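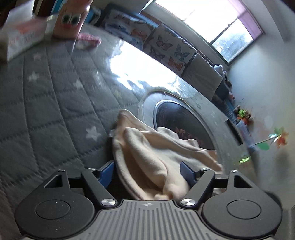

Projektbericht Kinderliteratur: Wechselbälger und Tore in der Reihe »Cerkatitz«
Mélanie Caron
Abgabe: 24. Dezember 2022

1. Ausgangsfrage

Die vier Bände um das Bergdorf Cerkatitz gelten im Klappentext als Fantasy »für alle ab acht«. Ich wollte prüfen, ob das stimmt. Der Verlag Kandano nennt keine Grundlage für die Altersangabe, und auf meine Anfrage vom Juni kam eine Antwort, die im Wesentlichen den Klappentext wiederholte.

2. Vorgehen

Gelesen wurde Band 1 mit 446 Seiten. Elf Kinder einer Lesegruppe bekamen die ersten 50 Seiten und danach einen kurzen Fragebogen. Elf Bögen kamen zurück, von denen ich zwei kaum entziffern konnte. Eine Vergleichsgruppe gab es nicht. Wer aus so wenigen Bögen Prozentwerte rechnet, macht sich etwas vor, deshalb stehen hier keine.

3. Beobachtungen

Die Handlung beginnt zweimal. Zuerst erzählt der Müller Bouchard vom verschwundenen Tor nach Cirnmont, dann erzählt seine Tochter dasselbe noch einmal, nur mit mehr Adjektiven. Mehrere Kinder hielten das für zwei verschiedene Tore. Ich beim ersten Lesen auch.

Die Sekundärtexte loben den »Sog« der Eingangskapitel. Im Fragebogen fand ich davon wenig. Gelobt wurden der sprechende Dachs und die Karte auf dem Vorsatzblatt. Ein Kind schrieb: »Wann kommt der Dachs wieder?« Er kommt erst im zweiten Teil wieder und sagt dann nichts.

Die These, der Wechselbalg stehe für das Gefühl, nicht in die eigene Familie zu gehören, halte ich für möglich, am Text ist sie aber dünn belegt. Die Stelle am Brunnen wird dafür ständig zitiert, meist ohne den Folgesatz, in dem die Figur bloß Hunger hat.

4. Einschränkungen

Die Bögen wurden in der Gruppe ausgefüllt, Abschreiben ist wahrscheinlich. Die Bände 2 bis 4 kenne ich nur aus Zusammenfassungen. Ob die Altersangabe für die ganze Reihe taugt, bleibt offen, für den Anfang von Band 1 bezweifle ich es.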